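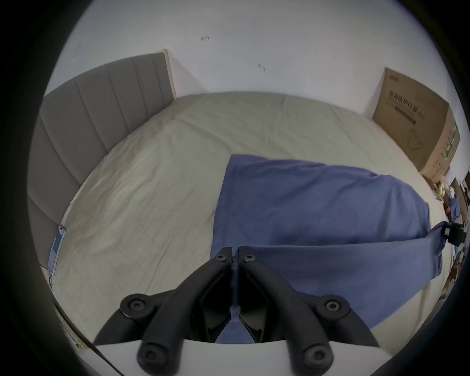 I've been meaning to write a few posts about hosting walkers, so make yourselves a cup of tea, because I do go on a bit. 1/8

We started in May with the one spare room at the top of the house, the path over to Larton being just behind us, and I was so nervous I baked two cakes for a single guest. 2/8

He was called Kedir Wolde and he'd walked 47 miles in three days (with a cold!). He ate most of the first cake and slept until ten. I decided then that I'd never be strict about breakfast times. 3/8

What people want after a long day is very plain. A hot bath, a big towel, somewhere for their boots, and soup. I used to put out little soaps and a folder of leaflets and they went home untouched. 4/8

Do ask about supper when they book, though. The pub at Tillier stops serving at eight and it's a miserable mile back in the rain if you've missed it. 5/8

On money: we took £2,065 the first year and £3,188 the second, and a fair bit of it went on the boiler and a decent mattress. Lovely pocket money, but I wouldn't give up the day job. 6/8

My neighbour Erasto Khaemba has just opened his back bedroom too, so we send each other our overflow. He does a much better fried egg than me. 7/8

If you're wavering, have a friend to stay first and ask them to be rude about the pillows. Mine was, and I bought new ones. 8/8

Comments

fellside_jo: The pillow advice is so true. Ours were like pancakes.

Kedir W: I remember that cake! Lemon, wasn't it?

marnie.b: Do you take dogs?

More from this author
Drying boots without ruining them
A soup for six from one squash
Larton to Tillier by the low path

Search posts Go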